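An afternoon at Kenuvero's open day

Muker is two trains and a hill from anywhere, so the turnout on 23rd June was respectable: 97 of us, and one kettle.

Ebere Bako took our group round the teaching room, where people show a robot its chores by doing them with a gripper held in the hand. You squeeze, the fingers close, and the arm next door is meant to learn from your good example. I dropped a cup on both my goes. Munther Hattar, who keeps the recordings, said clumsy ones get marked and set aside — kindly put, I thought.
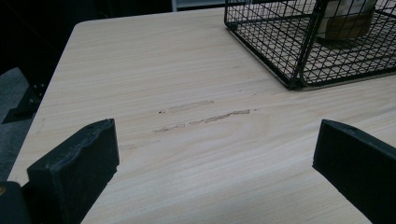
The tables take most of the punishment. Two long scuffs ran along the grain of one of them, near a black wire basket, and Ebere wants the top sanded before the July visitors come. My 25 minutes were up by then. Tea was in the corridor, and the biscuits had gone to the group before us.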